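Stuvgate Folding Transport and Self-Propel Wheelchair, Blue
Sold by Pomemley Home Care Supply

Home / Getting Around / Wheelchairs / Folding

In stock at the Halilović Street counter. Rental and purchase.

The Stuvgate is our plain folding wheelchair. It comes in blue, and if you would like another color we can show you the blue one again under different lighting. It has big wheels at the back, small ones at the front, and a seat in the middle, an arrangement that has been working well enough for long enough that we saw no need to carry anything cleverer.

People usually come to this page for one of two reasons. Either someone is coming home from the hospital sooner than the house expected, or someone has been walking the length of the airport out of pure stubbornness and the family has had a meeting. The Stuvgate suits both. It is light enough to go in and out of a car trunk without a speech beforehand, and it looks at home next to a bed.

What you get

The seat and back are slings of blue fabric with a denim sort of look to them. We have been asked if they go with jeans. They do, to the point where the person may seem to vanish from the waist down. The back is riveted along its edges and stretches between the two push handles, so it has some give when new and a little more after a year of Sunday dinners. If you want a firm back, look at the Fatine insert farther down.

The frame is thin black tube. It wipes clean with a damp cloth and shows dust the rest of the time. The rear wheels are large, with black tires and silver spokes, and each has a hand rim so that the person in the chair can do the driving. Those who prefer to be chauffeured may ignore the rims.

Opening and folding

To open the chair, stand beside it, tilt it slightly toward you and press down on the seat rails with flat palms. Flat, please. Fingers curled around the rails will be introduced to the frame. When the seat is down all the way you'll feel it settle.

To fold it, flip the footrests up, take hold of the seat sling at front and back, and lift. If it refuses, there is a cushion on it. Take off the cushion.

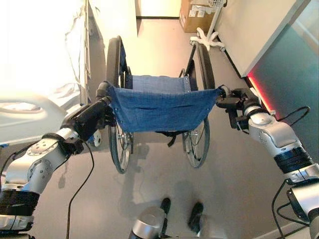 Pushing is a skill, though the chair makes it look like common sense. Keep a hand on each handle and walk at the pace of the person sitting down, who can see the door frame coming and will have opinions about it. Over a threshold, go backward if you can and let the large wheels cross first. The front casters are small and take a raised carpet edge personally.

Next to a bed, bring the chair in at a slight angle on the person's stronger side. Set both brakes, swing the footrests away, and check the brakes again. If the bed goes up and down, set it level with the seat or a touch higher for getting out. Our delivery people will go through this with you at the house for as long as you like, and will pretend the dog is helping.

Will it fit?

Measure your doorways before ordering. Measure the narrowest one, usually the bathroom, and measure between the door and the frame with the door open, as the door itself eats up more room than anybody budgets for. Send us the number with your order and we'll tell you whether you have a chair or a very nice hallway ornament. Taking a door off its hinges is a respectable solution, and we sell offset hinges for people who would like to keep the door.

Hard floors are the Stuvgate's favorite. Low carpet is fine. Deep carpet is a workout, and gravel is a grudge match. For a garden path, ask about the wider-tired model at the counter.

Rental

Rent by the week or by the month. The monthly rate is $113, with delivery inside our usual area included. Give us 3 days' notice for pickup in August, when every family in the county seems to have a reunion with a long driveway. Chairs returned with sand in the casters are charged a cleaning fee. We will know. The sand tells us.

If you rent first and decide to keep it, your first month comes off the purchase price. You may keep the same chair or swap it for a new one. Most people have grown attached by then and keep theirs, squeak included.

Things that go with it

Fatine firm back insert. Slides behind the person and in front of the sling. Fixes the hammock feeling.

Pomemley seat cushion. Foam, washable cover, gray. Remove before folding (see above).

Side pouch. Holds glasses, a phone and a paperback. Do not hang a full grocery bag from the push handles instead. An empty chair with shopping on the back likes to lie down, usually when there are eggs.

Spare hand rims and tires. Fitted at the counter while you wait.

Care

Wipe the frame and handles weekly. Pick hair and thread out of the caster axles once a month with tweezers and a strong stomach. Check the tires and brakes at the same time; a brake that used to grip and now only suggests should come in for adjustment, free of charge for as long as you own the chair.

Returns

Unused chairs may come back within 7 days for a full refund. Rentals can be ended early, and we charge only for the weeks used.

Questions can be brought to the counter from nine in the morning. There is a step-free entrance at the side. The front one has two steps, and yes, we have spoken to the landlord.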